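Ticket: Play kitchen set, missing and mismatched pieces
Product: Anix kitchen and play food set
Opened by: Margit Oláh
Handled by: Boglárka Fekete, Skustik customer support
Status: Closed

Margit Oláh, 9:14 am

Hi there! I bought the Anix set from your shop for our playroom in Illey and I think something went sideways with the packing. We've got kids in and out of the place all July, so I'd love to sort this out fast. The outer box was fine, tape and everything, but the inner bag with the small food was already open when I got to it. The list on the lid says there should be a banana, a tomato, a lemon and a slice of bread. I can find the banana and the tomato. No lemon, no bread. I've been through the packing paper twice (and then my daughter went through it, in case I'm blind).

Also the order confirmation says "tableware, mint" and my plate is very much not mint. Is that a mistake or did the colors change? I don't mind it, I just want to know if I've got somebody else's plate.

Boglárka Fekete, 10:02 am

Hi Margit, thanks for writing, and sorry about the open bag. Could you spread things out on a table and send me one picture from above? It doesn't have to be pretty. Please include the mug, the colander and the plate, plus whatever small food you have. And could you read me the batch number from the bottom of the box?

Margit Oláh, 11:40 am

Okay, done! Batch number is 700. I put out the tableware and the bits I wanted to ask about, the rest is still in the box. 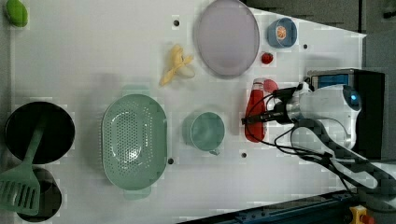

Attachment 1: mint mug and colander, the lavender plate, banana at the left, red bottle by the mug

So the mug and the colander match each other nicely, and then there's the plate doing its own thing. The banana is the peeled one, and I couldn't work out if it's supposed to close up again. I pushed the flaps together and they sprang right back open – is there a trick to it? My old set had a banana with a sticky dot inside and this one doesn't have anything like that.

Oh, and the cap on the red bottle won't turn. I tried with a rubber glove on, and my neighbor Abdelkrim had a go too, and he opens everybody's jars.

Boglárka Fekete, 1:25 pm

Perfect, that helps a lot. Going through your questions:

The plate is yours. Batch 700 went out with lavender plates and the confirmation email still has the old wording. I've asked Kristóf in our web team to fix the text.

The banana stays open in this version. The one that closes is from the older set, so please don't glue it.

The bottle cap is fixed on purpose, it's only for pretend squeezing. You can tell Abdelkrim he didn't lose his touch.

The lemon and bread are on us. I've checked with Etelka in the warehouse and she has 3 spare bags from Karppinen, who pack the small food. I'll send you a whole bag, and you can keep any doubles.

Margit Oláh, 1:51 pm

Ha, I'll tell him! And good, I was getting attached to the plate. A whole bag is very kind. Should I send the open one back?

Boglárka Fekete, 2:10 pm

No need, just throw the bag away. The replacement takes up to 14 days, usually less. I'll leave the ticket open till you've got it.

Margit Oláh, 8:37 am

Bag's here! Lemon and bread both in it, plus a second tomato, which has already gone missing under the couch. You can close this one. Thanks so much for all the help!

Boglárka Fekete, 9:05 am

Glad it got there. Closing now.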